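Gallery: Dark Plastic at Home

Home / Gallery / Kitchen and Table

Welcome to the gallery page of my small collection. I collect plastic things for the house, mostly for kitchen and table, and mostly in gray and black. People usually collect plastic in the bright colors, orange and yellow and the strong green, and I understand why. My own interest started with one gray dish which I bought at the flea market in Uler, for a very small price, to put under a plant. I washed it at home and I liked it too much to give it to the plant.

With dark plastic you look first at the form. There is no pattern on it and the color does not help much, so what stays is the edge, the curve, the thickness of the wall and the way the light goes along it. A good rim on a dark bowl is a pleasure to look at in the evening, when the lamp is low. In full daylight the same bowl can look like nothing special, and guests have sometimes used my best ones for the potato peels.

I come back to this subject of rims many times on this page, and I ask for your patience. A rim that is thick and rounded is comfortable for the hand and also strong. When the rim is thin, the bowl begins to bend after some years, and if you carry it full with one hand you will feel it. The makers of the older pieces knew this well. The newer ones save material exactly in this place, and I think it is the wrong place to save.

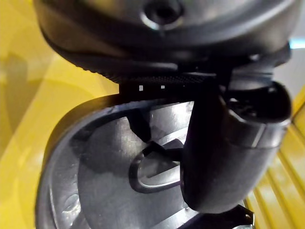
The other thing I always check is the depth. Shallow pieces are harder to find in good condition than deep ones, for the simple reason that people put them in the bottom of the cupboard and stack everything heavy on top. After many years in this position the surface has rings and small scratches, and on dark gray every scratch shows white. A few scratches do not disturb me. I only leave a piece at the market if it has a crack or if it smells of old oil, and the smell is the more serious of the two.

How I keep them

The collection lives in my kitchen, on 3 open shelves between the window and the door. I tried a closed cabinet before, but then I never looked at the things and I forgot what I had. Open shelves mean dust, of course, and dust on black plastic is visible already the next morning. I wipe with a damp cloth and then with a dry one. I do not use the rough side of the sponge on anything in this collection, and I ask my family to do the same, with mixed success.

A new piece first goes into lukewarm water with a little dish soap for 30 minutes. Very hot water is a mistake that I made with a black tray from Fuver, and since then the tray stands on the table only on two corners. If there is old sticker glue, I rub it with a drop of cooking oil and wash again. For white lines from hard water I take vinegar mixed with water. I try it on the bottom first and wait a little before I go on to the rest.

Between stacked pieces I put a round of thin felt. Kitchen paper works too, but it slides.

Some favorites

Omik mixing bowl, 900 ml, dark gray. The size is printed on the bottom in relief, and the number is still sharp. It has a small spout, which is good for pancake dough and bad for anything thinner than pancake dough.

Fuver butter dish, black, with lid. The lid closes with a soft sound that I like very much. We use it every day for butter, so it has never been on the shelf with the others.

Omik serving dish, oval, 30 cm long. I have it in gray, and I search for the black one. If you see it somewhere with the lid, please write to me, even if the lid is damaged.

Egg cups without a name on them, from a box of mixed kitchen things. Two of the egg cups are a little darker than the rest. I thought first that it was from the sun, but the color is the same inside and under the foot, so I believe they were made this way.

Flour scoop, black, short handle. It came from the Kamolrat shop, which was in the street behind the station in Uler and sold household goods until the owner retired. Many things in my kitchen came from there when they were new and not collected by anybody.

Sugar bowl, charcoal, with a thick foot. I once believed that it was from Fuver, and it stood on this page under that name for a long time. A reader wrote to me and explained that the foot is wrong for Fuver, and I agree now. The maker is unknown until somebody knows better.

About buying

Prices have gone up a little for the bright colors, and the dark ones are still left in the boxes under the table. Look there. Take your own small cloth with you, wipe the edge and turn the piece under the light, and feel along the rim with a finger for small chips, which the eye does not find on black. If the seller says that it is Omik, look for the relief number on the bottom. I have not seen a real Omik bowl without it, but I have not seen all of them.

I add to this gallery slowly, usually in the winter when the markets are closed. The next part will be about lids, and I expect to put it here in March. For swaps I am interested in dark gray and black only, and I have several yellow cups that I would gladly give in return.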